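10/14/23

Hi again, robot fans! Last time I promised I'd find out what happens when a robot arm gets a job at a place where people already have jobs. So I went to Novmont, a company in Stultberg with a little drinks counter for the people who work there. The arm has been at that counter since March. It's white, it bends at a big round elbow, and everybody calls it Usia.

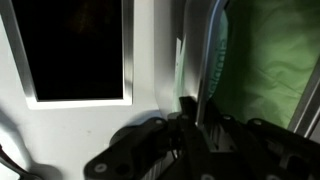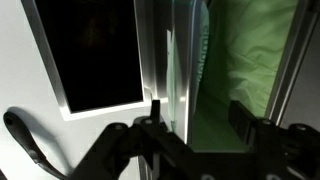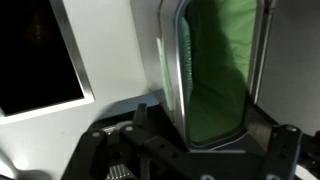 The black parts in those three are the gripper, close up. In the next one you get most of the arm, with the paper cups standing on their wooden holder. 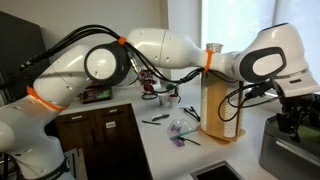 Zanele Engelbrecht told me she was grumpy about Usia for the first two weeks. She had worked that counter by herself for a long time and she knew where every single thing went, and then one Monday she had to share it with an arm! She said the hardest part was that she couldn't just reach over for something anymore. She had to look first.

I asked if she's still grumpy. She said only when it's slow.

### So what does it do all day?

Mostly small, boring jobs, over and over. Usia takes a cup and puts it down. It takes another cup and puts it down. It moves things from one spot on the counter to another and drops trash in a bin. On a busy day Novmont goes through 810 cups (I know!!), and before March a person lifted every one of those.

Think about your own arm for a second. Lift a cup. Easy, right? Now do it until lunchtime. Zanele's wrist used to hurt by the end of the week and she wore a stretchy brace on it. She doesn't wear the brace now.

### How does a gripper hold a paper cup without squashing it?

Good question, and I got it wrong when I guessed. I thought the robot could tell how soft a cup was just by looking. Themba Naidoo set me straight. He says a person has to teach Usia how far to close its fingers for each kind of thing. Close too little and the cup slides out. Close too much and, well, crunch.

You can try this at home with a paper cup and a pair of kitchen tongs (ask first). Pick the cup up by its sides. Then shut your eyes and try again. Hard, huh? Your fingers can feel a squeeze through the tongs a little bit, but you'll probably still bend a cup or two. I bent three.

When I asked Themba how many cups they squashed while they were teaching it, he had the number ready: 31. They saved the flat ones in a box. I don't know why and he didn't either.

### What are all those cables?

They're how the arm gets its power and its instructions. See the bundle running along the top of the arm in the last picture, and the bright orange ties? A loose cable could get snagged when an arm swings around, so people who work with robot arms think about cables a lot. More than I expected! Themba talked about cables for so long that my drink went cold.

### Did somebody lose their job?

This is the one most of you asked, so I asked it too.

At Novmont, no. Zanele still runs the counter. But her job did change, and I think that's worth talking about, because a changed job can be a big deal for a person even when it's still there.

Here's some of what's different for her:

- She does less lifting and more chatting. People come up with odd requests (half this, half that, extra straw) and Usia can't do odd requests.
- She fills up the cups and the straws so the arm never runs out. If it runs out, it stops and waits. It doesn't go hunting in the cupboard like you would.
- She had to learn new stuff. Novmont gave her 20 hours of lessons, paid, and she has a certificate.
- She has to put things back in the same place every time. That one bugs her.

Ntombi Potgieter used to help out at the counter in the mornings. Now she works upstairs, and she told me she misses it. She liked seeing everybody with their sleepy faces. So when people say a robot "saves time," it's fair to ask what the person used to do with that time, and if they liked it.

And not every workplace does it the way Novmont did. In some places people do lose their jobs when machines come in. Grown-ups argue about that a lot, and you're allowed to have an opinion too.

### What can't it do?

Heaps! It can't notice that you look sad. It can't tell a joke. It doesn't know it's somebody's birthday. If you move its cups over a little while it's having a bad day, it might close its fingers on plain air and look very serious about it. I laughed so hard at that.

It also can't decide what's fair. One time two people wanted the last lemon drink, and Zanele split it into two cups. Themba says you could teach Usia to do the pouring, but a person would have to come up with the splitting.

### Words to know

**Gripper:** the robot's hand. This one has two fingers.

**Joint:** a place where the arm bends or turns. You've got them too.

**Automation:** when a machine does a job, or a piece of a job, that a person used to do.

### Your turn

Pick a grown-up and ask which part of their job they'd hand over to a robot, and which part they'd keep. Write to me with the answers! Last time I got 17 letters, and the one with the drawing of a robot walking a goat is on my fridge.

Next time: the elevator at Molefe that talks back.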